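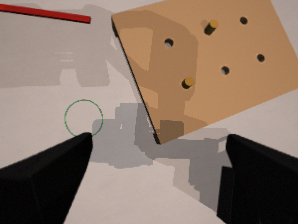
Ticket: Newsletter signup confirmations not arriving
Opened by: Katia Farina, Gakville Community Choir
Status: Open, waiting on customer

Hello, and thank you in advance for your patience with me! Our choir's website has a little form where people sign up for the newsletter, and since September it has worked beautifully. Last week 2 new members told me they never got the confirmation email. I had them check their spam folders, and I tried it myself with my work address — nothing there either. My home address gets it within a minute, so I am stumped.

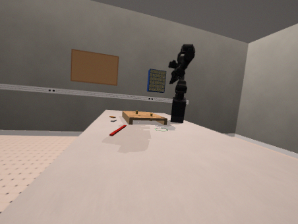

Peg board on the table, with the arm to its right.

Reply from Guido Orlandini, February 7, 2024

Hi Katia, what a nicely written report, thank you. I looked through the mail log and found 10 confirmations sent this month. Of those, 6 were turned away by the receiving server, and every one of them was going to a work or school address.

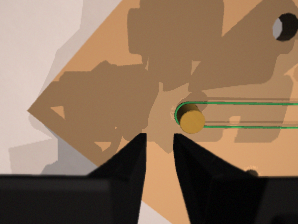
Those places tend to be stricter about the sender. Your form is still sending as the old Pistberg address, and I suspect that domain's mail record was never updated when you moved the site over. Could you open Settings, then Mail, and tell me what it says next to "Send as"?

Reply from Katia Farina

It says Pistberg, you are quite right! Gemma Tedesco set that up before she moved away, and I would never have thought to look. I have changed it to the choir's own address and pressed Save.

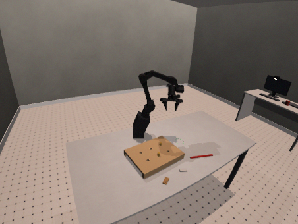
I tried my work address again and still no luck, though the page now shows a yellow note saying "verification pending." Should I press Verify, or wait for you? I have rehearsal until nine tonight but will check in after.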